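Sorters wanted for our August snack table!

Hi all, I run the pantry corner at Kevura and I'm looking for 4 people who like putting things where they belong. Each shift you'd get a pile of snack bags and sort them into bins, then start over with the next pile. It's easy on the feet (we have stools) and I play decent music, or so I think! Shifts start Monday at 12 and pay is weekly. No experience needed, just be okay with crinkly noise and a bit of chatter. We'll get through some 2,000 bags before the month is out, so steady beats fast. 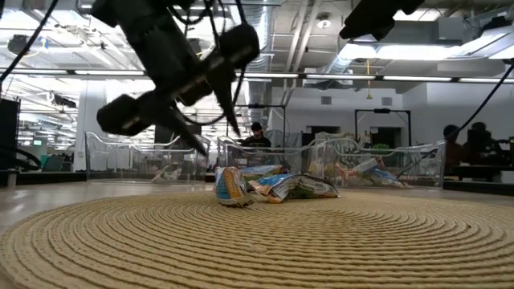 Skimach Bulletin, page 12

Three bags on the round woven mat, clear bins behind, and you're set. Want in? Leave a note at the Kevura front desk with your name and the days you can do.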